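Keep a glossy worktop shining

I love a shiny top, and two soft cloths are all I use on mine! Damp one first, then the other.

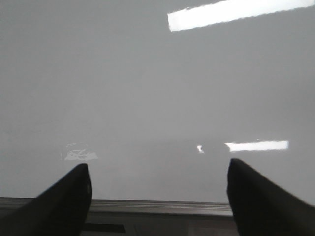 Pale gray, glossy, full of reflections.

Rinse the cloth often and go with the light, not against it. 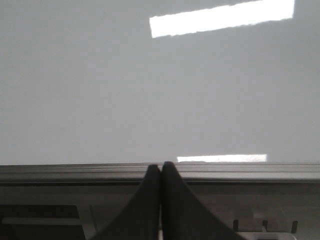 Streaks hide from you if you stand right over them. Crouch down until the ceiling lights show as white bars on the surface, and you'll spot every smear.

Whiteboard tops get the same treatment (caps on first, please!).
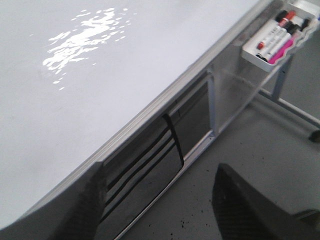
Markers in their tray at the edge.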